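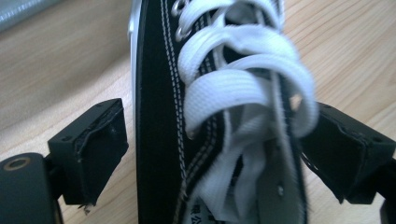
Phúc Thái wrote to us last week to ask whether you need to be any good with your hands to join the shoe bench, and the answer is no, you really don't! You need a bit of patience, a free morning, and a willingness to sit down with a pair of laces that have got themselves into a state.

So, for everyone who has been wondering: we are looking for 2 bench helpers at Ziscombe, our shoe room in Welumdale, to start as soon as you can manage and stay with us through to July. People in the town and over in Narneton give us the shoes they've finished with (canvas high-tops, school shoes, football boots, slippers now and then) and we get them ready to be worn again by somebody else. Last year 900 pairs came through the door and we'd dearly like to do better, but there are only so many of us round the table.

What you'd be doing is mostly this. You take the laces out, wash them if they'll stand it, and thread them back in evenly, right up to the top eyelets. You look along the stitching for anything that has come away. You wipe down the white rubber (an old toothbrush is best, we have a jar of them), pull the tongue straight, check inside for a size, and tie the two shoes together so they don't part company on the shelf. Canvas takes longer than leather, and black canvas shows every bit of fluff, but it's lovely to see a pair come up well.

It's a paid post, £400 a month for two mornings a week, and we can be flexible over which mornings. Tea is always on, and Đức Hoàng, who runs the bench, will sit beside you for as long as you like at the start. We'd be glad to hear from school leavers, retired people, and anyone who hasn't worked for a while and would like to ease back in.

To apply, send us a few lines about yourself, or just pop in and ask for Đức. No CV needed. If you have a favourite way of lacing a high-top, do tell us, as we have some strong opinions here and would enjoy another.

14 shares | 3 comments

Recent notices
Evening driver wanted, Narneton round
Shelf space needed for winter boots
Đồng repair café: new opening hours

Contact us | © Ziscombe | Back to top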